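**Bench assemblers, acrylic display panels – Skerdale workshop**

Festora is hiring 4 people to put together clear acrylic panels and their metal fittings at our Skerdale workshop. The job starts in November and runs through the end of the season, with 34 hours a week on the day shift.

You will work at a bench. Most of the day goes to fitting clamps and screws to clear sheets, checking edges for chips, peeling film, wiping down and wrapping. The current order is for 2,000 panels in the Clatodeck range, which go to shops and libraries. Some sheets are large and need two people to turn.

What we ask for:

- steady hands and good close-up eyesight (glasses are fine)
- able to stand for most of a shift
- comfortable with small screws and hand tools
- able to read a simple parts drawing

Experience with glass, framing or shop fitting helps, but we train everyone. Training takes 7 days and is paid at the full rate. You will learn how tight a clamp should be – too much and the sheet cracks at the hole – and how to handle a polished edge without marking it.
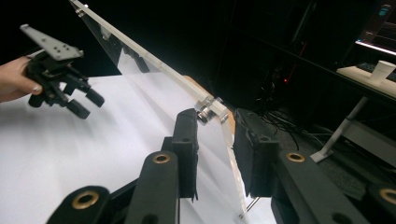
*Clear acrylic panel with a metal clamp fitting, over a white tabletop.*

Gloves, aprons and tools are supplied. There is a lunch room and free parking behind the building. The bus stops at the end of the road.

To apply, send a short note about your past work and the hours you can do to the Festora hiring desk, Guo Building, Skerdale. A resume is welcome – you don't need one. Applications opened 9 Oct 2024 and stay open until all places are filled.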